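How Do You Pack a Gift Bag?

Hi, I'm Morfudd, and I love a gift bag! You don't need to fold sharp corners or hunt for the end of the tape. You drop things in and you're nearly done. But there is a bit of science hiding in there, so let's look at it.

Start with something thin and white, like tissue paper. Hold a sheet up to a window and some light comes through. That happens because the sheet is so thin - light can sneak between the tiny plant fibers that paper is made of.
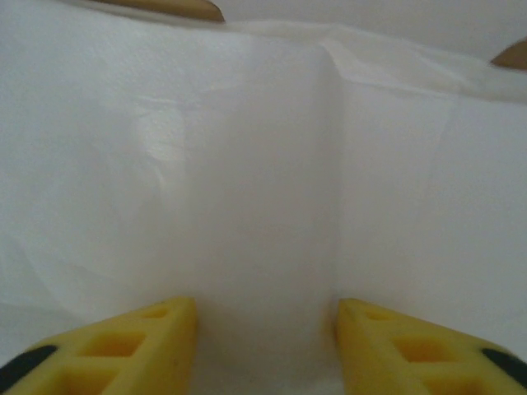
Now scrunch a sheet up in your fist. It gets much bigger, doesn't it? You haven't added any paper at all. You've trapped lots of little pockets of air in the folds, and air makes a lovely soft cushion.

Before you pack, clear a good space on your table. I like to have room for both elbows (mine stick out a lot).

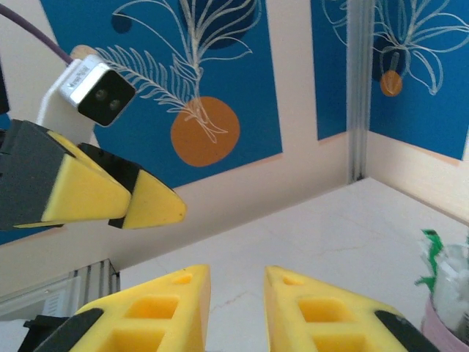

By Morfudd Rosser
Jilby Kids, 4 May 2022

Next, stand your bag up. Many paper bags have a folded strip down each side called a gusset. It opens out like an accordion, and that's how a flat bag turns into a roomy one! Put heavy things in first, right at the bottom. Then tuck in some crumpled paper and let a bit poke out of the top. Brown kraft paper is good for this, and it's tougher than tissue. 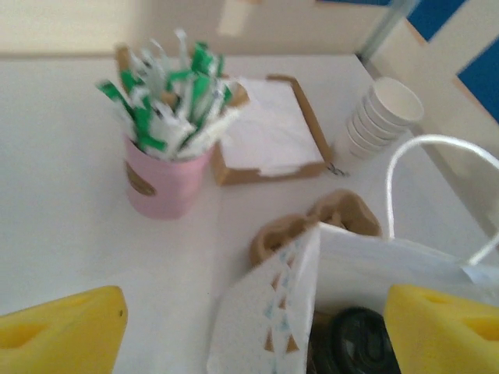
Try it yourself: the scrunch test

Drop a flat sheet of paper and a scrunched one from the same height. Which lands first? Write down your guess before you let go.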